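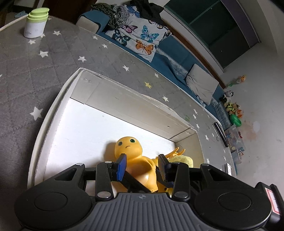

Orange-yellow toy figure in a shallow white box, with its shadow to the left of the head.

Drawing and Painting for Beginners
Handout 4: Light, shadow and the rounded form

Welcome back, everyone, and thank you for bringing such a lovely muddle of things in your bags last time. This handout goes over what we talked about in class and adds a few bits I ran out of time for (I always run out of time, as the regulars will tell you). Please read it with a pencil in your hand, and if something makes you want to stop and scribble, do stop and scribble. The reading will wait.

We have spent our first three sessions on line, and line is a wonderful servant, but an apple drawn only in line is a circle with a stalk. What makes it sit on the table and feel as though you could pick it up is tone, meaning how light or dark each part of it is. Colour can come later. I have known people who painted for years with beautiful colours and flat apples, and I was one of them.

The parts of a shadow

Put something round and plain on a table, an egg being the classic choice, and place one lamp to one side of it. Turn off the ceiling light. Now look for these, in whatever order they come to you:

The highlight. The small bright patch where the lamp bounces straight back at you. On a shiny thing it is sharp and hard at the edges, while on an eggshell it is so soft you may wonder whether it is there at all. Move your head and it moves too.

The light side. Everything facing the lamp. Beginners tend to put too much grey in here. Leave more paper alone than you think you should.

The turning edge. Where the form rolls away from the light and begins to go dark. On a box this happens all at once at the corner, but on an egg it happens gradually, and most of your patience will be spent here.

The shadow side, and the reflected light within it. Pale surfaces nearby throw a little light back into the dark side of the object. It is always darker than you believe. Compare it with the light side through half-closed eyes before you commit.

The cast shadow. The shadow the object throws on whatever is next to it. It is crisp close to the object and grows softer and paler as it travels. It is hardly ever black, and hardly ever plain grey either. Shadows on white surfaces can be brown, blue or faintly green, depending on the lamp and on what is standing about.

A word on white

White things cause more grief than anything else in the cupboard. We know that a cardboard box is white, so we leave it white, and then it has no corners. Look again and you will find that the floor of the box may be bright while one wall is a sort of greyish beige. Name the tones to yourself out loud if it helps. My neighbours are used to it.

Materials for this exercise

I still like the Stillent sketching pencils, in HB, 2B and 4B, and a putty rubber that has gone a bit grubby. Any cartridge paper will do. Those of you with the Hunevus pad, use the rougher side, which holds the soft pencil nicely. Please don't go out and buy anything special.

The exercise

Set up one rounded object and one lamp. Make a small strip of five tones down the edge of your page, from bare paper to the darkest dark your pencil can manage. Then draw the object for 20 minutes, using only those five tones. Shade the cast shadow before you touch the details. Then move the lamp to the other side and draw the whole thing again, next to the first.

Do keep both drawings, even if you dislike them, and bring them along. We shall pin them all up and have a good look over tea.

Further reading

The chapter on tone in the Risitz course book begins on page 85, and there is a very good plate of pears on page 177 that repays a long stare. The library has two copies. If both are out, ask at the desk about the Cârstea portfolio, which is mostly charcoal studies of crockery and much more exciting than that sounds.

Comments

watercolourwren
The tip about leaving more paper alone has saved my egg! Thank you for putting these online for those of us who missed the class.

paintpot_62
Is it all right to use a window instead of a lamp? I haven't got one that bends.

Course tutor
Yes, a window is lovely, but work quickly as the light will wander off on you.

greyheron
My cast shadow came out darker than everything else on the page. Trying again tonight with the 2B.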